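Equipment budget, quick update

Short one, the June order has to be in before lunch. We have money for 4 more hand-held grippers or one arm, not both. Celina Marciniak has been through the quotes. Norex wants 1,000 a unit, Lyons is lower but charges 200 each for spare fingertips and we do go through fingertips.
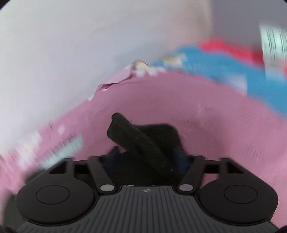
Black cloth between the jaws, pink fabric all round.

My vote is grippers. Soft stuff is most of the work at Akley now and we're short of hands-on kit, people are waiting on each other. Arm can go in next year's plan, when the Zomivness money is confirmed. Also still to price: pivot pins, cases, a second charger, and somebody please find the old Lyons invoice, it isnt in the folder.
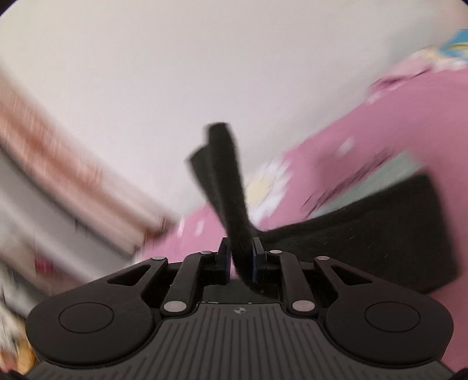 Shipping is another 83 on top if we split the order, so lets not split it. One delivery, to the Akley door, signed for. If you want anything added send it to Celina with a part number and a price, not just a link. She's doing teh form at 11 and after that it's closed.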